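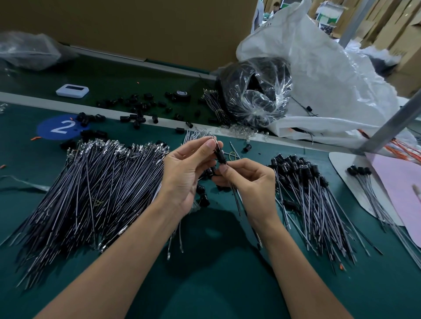

About Us

Hi, I'm Arlo Esposito, and I run Brostitz with my business partner Matúš Oravec. We put together small wire leads with black plastic holders on the end. That's pretty much it! If you've ever taken the back off a machine and found a thin gray wire disappearing into a little black cylinder, you've met something like our work, and I hope you were gentle with it.

How we got here

I used to repair vending machines, and Matúš used to buy parts for a company that built them. I'd call him up to complain about leads (too short, terminal pulled off, holder not pushed on all the way) and he'd complain right back about the six-week wait to get better ones. After a couple of years of this we figured we should just make our own. Our first order was 107 leads, and we did every one of them in Matúš's dining room in Diltham with the leaves of the table pulled out. His wife was very nice about it until she found wire clippings in the butter dish.

That first batch went out in March, and the customer called the week after to ask for 411 more. So we rented a unit on the edge of town, painted the door green, and bought proper benches. I still miss the dining room a little. The coffee was better.

What we make

Mostly single-wire leads with a crimped metal terminal and a holder threaded on. We keep 146 different leads on our list right now, and a lot of them look identical until you hold two side by side. Length is usually the difference, or the terminal. Our best-known line is the Ilelora, named after a street Matúš lived on as a kid - he says it sounds better when he says it, and he's right.

We do short runs. If you need fifty of something for a repair job, call us. If you need a few thousand, call us too, but give us some warning so we can get the wire cut.

How the work goes

People always want to know if it's all done by hand, and the holder part is. The wire comes to the bench cut and crimped, in big bundles with the terminals all up at one end. You draw one wire out, run your fingers down it to take out the bend, and feed it into a holder. Then you push. It should go in with a firm, even shove, and if you have to fight it, stop and look at the terminal before you do anything else. Bent terminals go in the reject cup. Please don't try to straighten them with your teeth (I did this once, and Matúš has never let me forget it).

We keep the bare wires on one side and the finished ones on the other, holders bunched together at the top so the leads hang the same way and don't tangle. The spare holders live loose on the back shelf, within reach. I tried sorting them into little trays once and everybody hated it, me included. You end up reaching for the tray and missing, and then there are holders all over the floor and somebody's crawling around with a flashlight.

Our benches are teal. I'd love to tell you there was a big design decision behind that, but it was the color the supplier could get to us fastest, and now I can't imagine any other. Dark wire shows up nicely on it. Orange scraps do too, which helps at sweep-up time!

Checking

Every lead gets looked at twice, first by the person who made it and then by someone at a different bench. We tug the wire, check that the holder is seated, and look at the terminal. Anything that doubles as a judgment call goes to Matúš, who is much pickier than I am. I've watched him send back a whole bundle over one holder that he thought felt loose. It was loose.

Where to find us

We're at 218 Amoah Road, Diltham, the green door past the tire shop. The front office opens at eight in the morning and closes at four, and if you ring the bell and nothing happens, ring it again, we're probably in the back with the radio on. 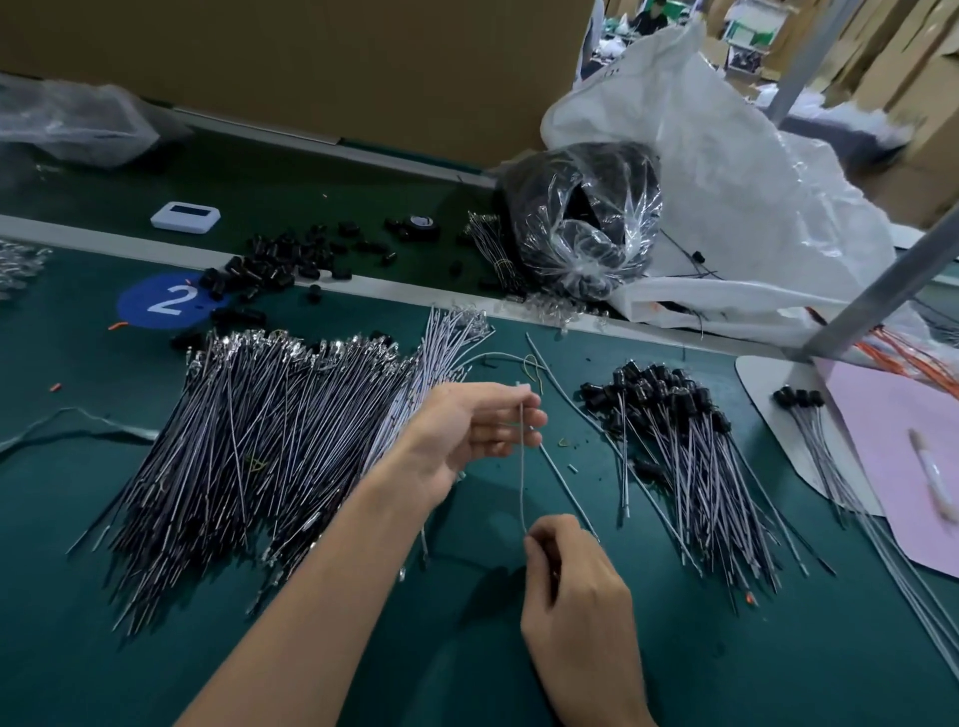
If you're sending us an old lead to match, tape it to a piece of card with your name and phone number on it. Loose ones in an envelope get bent in the mail, and then I'm calling you up to ask whether that kink was supposed to be there. Tell us how many you need and what it plugs into, if you know. If you don't know, send it anyway and Matúš will have a look - he loves a mystery, and he usually has an answer for you by the next afternoon.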